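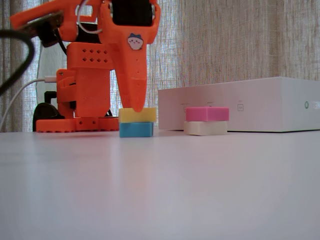

Defesa e Segurança | Indústria | Relatos de visita

Visita à unidade de integração da Rakmont: abrigos de comando e contratos plurianuais

A Rakmont abriu em janeiro as instalações de Costello a um grupo de jornalistas e de assessores parlamentares que acompanham a execução da lei de programação militar. O percurso durou uma manhã e incluiu a nave de montagem, o banco de ensaios elétricos e uma sessão sobre prazos de entrega. Não foi permitido entrar na zona de cifra.

O produto principal é o Trukar, um abrigo de comando transportável, montado sobre chassis de terceiros e destinado a postos de comando de escalão batalhão. A versão em produção tem 124 cm de largura útil no corredor central, quatro postos de operador e um compartimento técnico separado por divisória metálica. O mastro telescópico é fornecido pela Flurari e chega a Costello já ensaiado, com a ficha de carga do fabricante. A Rakmont limita-se à fixação, à cablagem e ao ensaio de estanquidade da passagem de teto.

A montagem segue cinco estações. Nas duas primeiras faz-se a preparação da estrutura e o isolamento; na terceira entram os bastidores e a distribuição elétrica. A quarta é a que mais condiciona a cadência. Cada abrigo leva 137 ligações a verificar uma a uma, com registo em papel e no sistema, e uma não conformidade obriga a repetir toda a sequência do circuito afetado. Segundo a empresa, o ciclo completo demora 91 dias, valor que não inclui a espera por componentes importados.
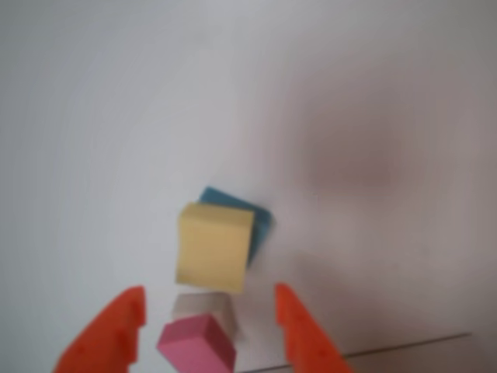 Bloco de espuma amarelo à frente de um bloco azul.

Na sessão da segunda metade da manhã, Harish Ahuja, responsável pelos programas governamentais, apresentou a situação do contrato em vigor. A primeira tranche foi entregue. A segunda depende de uma revisão de preços que o ministério ainda não homologou – o contrato prevê indexação anual, mas o índice escolhido em sede de concurso não acompanha o custo do alumínio. Ahuja recusou indicar o montante em discussão e remeteu a pergunta para a entidade adquirente.

Os assessores insistiram em dois pontos. O primeiro foi a percentagem de incorporação nacional, que a Rakmont calcula sobre o valor das horas de mão de obra e a oposição pretende ver calculada sobre o preço final. A diferença entre os métodos é relevante para as contrapartidas e não ficou resolvida. O segundo foi a manutenção: o contrato cobre peças durante o período de garantia, sem obrigação de manter um armazém junto das unidades. As intervenções de terceiro escalão continuam a exigir o transporte do abrigo para Costello.

A unidade emprega cerca de 165 pessoas, a maioria com formação em eletrotecnia ou serralharia. O quadro de engenharia de sistemas está incompleto e parte da documentação de configuração é feita por subcontratação.

No banco de ensaios foi possível assistir a um teste de comutação entre rede e gerador. O abrigo em ensaio manteve a alimentação dos bastidores, com passagem pela unidade de baterias. O ensaio climático decorre noutro local e não fez parte da visita.

Ficaram sem resposta as perguntas sobre exportação e sobre o calendário da terceira tranche. A Rakmont comprometeu-se a enviar por escrito a ficha técnica revista do Trukar e a metodologia usada no cálculo da incorporação nacional.

Última atualização: 20 de janeiro de 2023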